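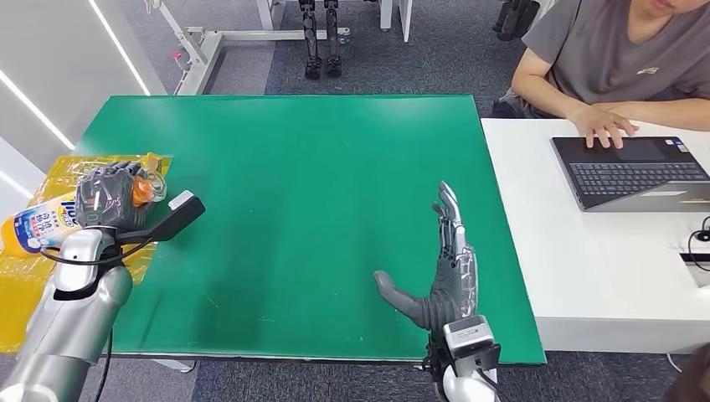
8월, 오후 네 시 조금 넘어서

장마가 끝났다고들 하는데 작업실 종이는 아직 그 소식을 못 들은 모양이다. 아침에 프레스를 풀어 보니 지난번에 눌러 둔 표지 두 장이 또 바깥쪽으로 휘어 있었다. 풀을 탓하고 싶지만 풀은 늘 쑤던 대로 쑨 밀가루풀이고, 아무래도 면지의 결 방향을 내가 잘못 잡은 것 같다. 판지는 세로결인데 면지는 가로로 잘라 놓았더라. 이런 건 자르기 전에 종이 귀퉁이를 살짝 접어만 봐도 아는 일인데, 손에 익었다고 생각할 때 꼭 빼먹는다. 다들 참고하시라고 부끄럽지만 적어 둔다.

### 풀

오늘은 풀을 두 냄비 쑤었다. 한 냄비는 원래 비율대로 밀가루 전분 1에 물 4, 다른 하나는 물을 조금 더 잡아서 1에 7로. 묽은 쪽은 한지 배접용으로 쓸 생각이었는데, 식히고 나서 체에 한 번 내렸더니 생각보다 훨씬 곱게 나와서 기분이 좋았다(체에 내리는 게 귀찮아서 늘 미루던 사람이 접니다). 되직한 쪽은 책등에 발라 보니 붓자국이 오래 남는다. 책등에는 그래도 괜찮지만 천을 싸는 데 쓰면 결 사이로 올라올 것 같아서, 천에는 PVA를 조금 섞어 쓰기로 했다.

섞는 비율은 아직 마음을 못 정했다. 반반으로 섞은 것은 너무 빨리 굳어서 모서리를 접는 동안 손이 급해졌고, 풀을 더 많이 넣은 것은 여유가 있는 대신 마르는 데 한참 걸린다. 여름에는 후자가 곰팡이 때문에 불안하기도 하다. 남은 풀은 뚜껑 있는 유리병에 담아 냉장고 아래 칸에 넣어 두었으니 혹시 누가 간식으로 착각하지 않기를 바란다. 쓰기 전에 냄새부터 맡아 보고, 시큼하면 아까워하지 말고 버릴 것.

### 천

Ondetti에서 온 리넨을 처음 잘라 보았다. 색은 견본보다 한 톤 어둡고, 나는 그쪽이 더 마음에 든다. 다만 뒤에 배접된 종이가 얇아서 풀을 조금만 많이 발라도 금방 울고, 한번 울면 본폴더로 아무리 문질러도 자국이 남는다. Skimesley 북클로스는 그런 면에서 참 너그러운 천이다. 좀 뻣뻣하고 홈 부분에서 광이 나는 게 흠이지만, 처음 배우는 분들께는 여전히 이쪽을 드리는 게 좋겠다. 리넨은 직접 배접해서 쓰는 방법도 있으니 묽은 풀이 남아 있는 동안 한 장만 해 볼까 한다. 건조판에 붙여 하룻밤 두면 될 텐데, 요즘 습도로는 이틀을 봐야 할지도 모르겠다.

### 꿰매기

Subramaniam 노트 묶음은 드디어 다 꿰맸다. 한 권에 13대수씩이고, 실은 18/3을 쓰다가 중간에 25/3으로 바꾸었다. 굵은 실로는 책등이 너무 부풀어서 둥글리기도 전에 이미 둥근 책이 되어 버린다. 처음 두 권은 굵은 실 그대로 남겨 두었으니 나중에 나란히 놓고 비교해 보면 재미있을 것이다. 밀랍은 한 번만 먹이는 편이 낫다. 두 번 먹였더니 구멍마다 하얗게 부스러기가 끼어서 그걸 털어 내는 데 꿰매는 시간만큼 걸렸다.

매듭은 케틀 스티치 쪽이 자꾸 느슨해진다. 당기는 방향이 문제였다. 책등과 나란한 쪽으로 당겨야 하는데 나도 모르게 몸 쪽으로 당기고 있었고, 그러면 종이가 찢어지기 쉽다. 실제로 한 군데 찢어져서 얇은 한지로 때웠다. 때운 자리는 말리고 나니 제법 감쪽같다.

### 재단과 프레스

Clamer 프레스의 왼쪽 나사가 뻑뻑해서 풀어서 닦고 기름을 조금 먹였다. 종이를 넣기 전에 꼭 헌 신문지를 한 번 물려서 기름이 배어 나오지 않는지 확인해 주세요. 저는 확인을 안 하고 넣었다가 면지 한 장을 버렸습니다.

홈 간격은 판지 두께 2mm 기준으로 7mm를 쓰고 있는데, 리넨에는 조금 좁다. 표지를 열 때 천이 당겨지면서 면지가 같이 따라 올라온다. 다음 표지는 8mm로 해 보고 그래도 뻑뻑하면 판지를 얇은 것으로 바꿀 생각이다. 책등 판지 폭은 22mm로 잘라 두었고, 둥글린 다음에 다시 재서 맞춰야 한다. 미리 여러 장 잘라 두는 버릇은 이제 좀 고쳐야지 싶다. 서랍에 쓸 데 없는 폭의 판지가 벌써 한 뭉치다.

### 남은 일

- 휘어진 표지 두 장은 안쪽에 결 맞는 종이를 한 겹 더 붙여서 당겨 보기
- 리넨 배접 시험 한 장, 뒷면에 풀 비율 적어 두기
- 가는 실 남은 양 확인하고 모자라면 같은 색으로 주문
- 헤드밴드 색 정하기. 감색과 겨자색을 놓고 아직 고민 중인데, 의견 있으신 분은 이 아래 여백에 적어 주세요.

표지는 무거운 돌을 올려 둔 채로 두고 간다. 아침에 먼저 오시는 분은 돌만 그대로 두고 사이에 낀 흡습지를 마른 것으로 갈아 주시면 고맙겠습니다. 새 흡습지는 재단기 옆 선반에 있습니다.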